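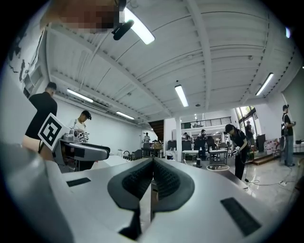 Lighting and ceiling were taken first, ahead of the printed agenda, so that the electrical quote could be settled before the end of the month. The meeting went through the quote from Miah Electrical for replacing the long fluorescent fittings in the main hall at Drelau with LED. The fittings are mounted along a corrugated ceiling with white steel beams crossing it in several directions, and Miah has asked whether the new ones are to go back in the same positions or be lined up with the beams. Members preferred the same positions, as the existing cable can be reused. It was noted that the white wall with the black painted shapes on it is not to be drilled or used for conduit. Any new cable is to come down the opposite side.

DRELAU HALL USERS GROUP
Minutes of the ordinary meeting held Sep 23, 2026, at the Lenton office
Meeting opened 5.35 pm. Quorum present. Apologies were received in writing and are kept with the attendance sheet.

1. Lighting (brought forward)
Discussion as recorded above. The quote comes to more than $2000 with the access platform included. One member asked if the platform hire could be shared with the gutter cleaning. The secretary had already put this to Miah and was told it could, provided both jobs fall in the same week.
Resolved: that the quote be accepted, fittings to go back in the existing positions.
Action: Secretary to confirm with Miah and ask for a start date in October.

2. Minutes of the previous meeting
Taken as read. One correction: under "Keys", the words "side door" should read "side gate". Accepted with that change.

3. Matters arising
Side gate. New padlock fitted. The old keys are still turning up in the drop box and should be put in the tin marked OLD, not back on the board.
Noise after 9 pm. No further complaints from the neighbours at Lenton. Item closed.
Noticeboard. Still not ordered. The first supplier has stopped making the size we wanted. Held over.

4. Floor
The glossy grey tile was discussed at some length. Several users have complained that it shows every footprint and that the cleaner now in the cupboard leaves a film. The cleaning roster asks for a full mop at the end of each booking, but the length of the mop varies a good deal depending on who is doing it and how late the booking ran.
A sample of Jivmont neutral floor cleaner was passed around. It is to be diluted in cold water and does not need rinsing. Members who had tried it on a small patch near the door thought it was better than the present one. One member thought there was no difference and that the trouble is dirty mop heads. It was agreed to do both: change the cleaner and replace the mop heads.
There was a question about whether the tile gets slippery. Wet floor signs are in the cupboard and are to be put out whenever the floor is mopped while anyone else is in the building.
Resolved: that one carton of the Jivmont cleaner be bought and the old product used up in the yard only.
Action: Roster keeper to order, and to buy mop heads at the same time.

5. Bathroom vanity and basin area
The inventory entry for the vanity has been brought up to date. It is item 2527 on the new list. The old list had it as "sink unit, white", which led to some confusion at the last stocktake.

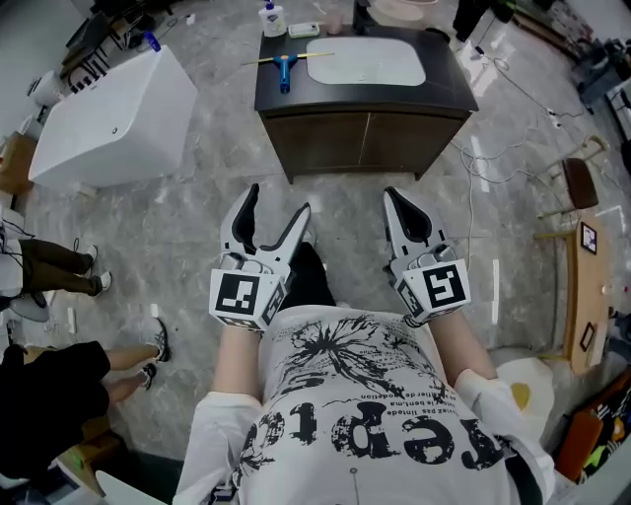
Item 2527, vanity cabinet with white basin, with blue-handled squeegee-like tool on the counter.

The group agreed on the following for the vanity.
The two doors are to be kept shut when the cabinet is not being used. A door was left open in winter and someone walked into it.
The black countertop is to be wiped with a soft cloth and dried. No scouring powder and no cream cleanser on the top or on the basin. There was a request to allow cream cleanser on the basin only. This was put to the meeting and not supported.
The pump bottle, the soap dish with the green rim and the pink cup belong with the vanity and go back along the rear edge of the counter after cleaning. They have been added to the inventory under the same number.
The squeegee may be used on the countertop and on mirrors. It is not for the floor. A separate floor squeegee with a 600 mm blade will be bought and hung beside the mops.
The pale round mat near the cabinet was raised. Some members find it in the way when mopping and would like it removed. Others want it kept. It was left that the mat stays for now and is to be lifted and shaken outside before the floor is done.
A member asked who refills the pump bottle. It was pointed out that this is already on the roster, at the bottom of the second page, where it is easy to miss. It will be moved up.
Action: Secretary to retype the roster with the vanity items listed together.

6. Storage and boxes
Boxes are still being left on the floor between bookings. From next month anything left out without a name and a booking date will be moved to the cage. The cage will be cleared twice a year, with a fortnight's notice by email.
The shelving offered by the Drelau men's shed was discussed. It is sound but deeper than the cage door. The shed has said it can cut the shelves down if we supply measurements.
Action: Inventory keeper to measure the cage and pass the sizes to the shed.

7. Bookings
Bookings for the next quarter are mostly in. There is a clash on one Saturday morning which the two groups have agreed to sort out between themselves. Groups are reminded that set-up and pack-down are part of the booking time and that the hall must be clear by the hour shown on the sheet.

8. Correspondence
In: letter from the Lenton office about bin collection. The recycling bin now goes out fortnightly in place of weekly.
Out: thank-you letter to the donor of the urn.

9. General business
The tap on the outside wall drips. A washer will be tried before calling a plumber.
A request was received to repaint the toilet door. Colour to be brought to the next meeting with a sample card.
The first aid kit is short of small dressings.

Next meeting: October, at the hall if the lighting work is finished, otherwise at the Lenton office. Date to be emailed.

Meeting closed 7.10 pm.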